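The shirt is winning

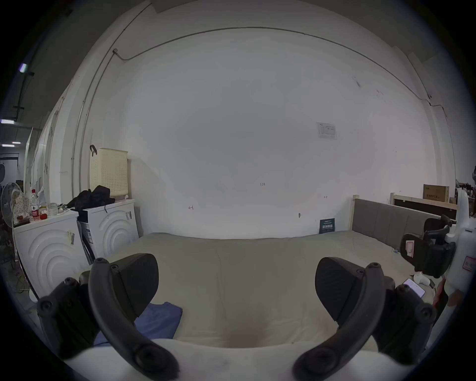
Left-hand gripper open over the bed, folded blue garment to one side.

I fold laundry for a robot now. The robot isn't there, it's in Braltedau, and it learns from whatever my two hand-held grippers record while I make a mess of a task my mother could do in her sleep.

The target is 1,000 good demonstrations. By Saturday we had 574, and "good" is Necati Dönmez's word. He goes through the recordings in the evening and sends back a list of the ones he's throwing out, usually with a one-word reason. "Elbow" was one. I still don't know what I did with my elbow.

Folding with grippers is like eating soup in ski gloves. You have two fingers a side and no feeling in any of them, so you go by eye and watch the hem slide away from you. The trick (Necati's, annoyingly) is to slow down before the pinch and then commit. If I dither, the robot will learn dithering, and somebody at Matar will have to explain to a customer why it hovers over a sock for a while before picking it up.

T-shirts are fine by now. Anything with a collar goes wrong at the second fold, and I've asked to leave the fitted sheet for last. Necati has it down for Monday morning.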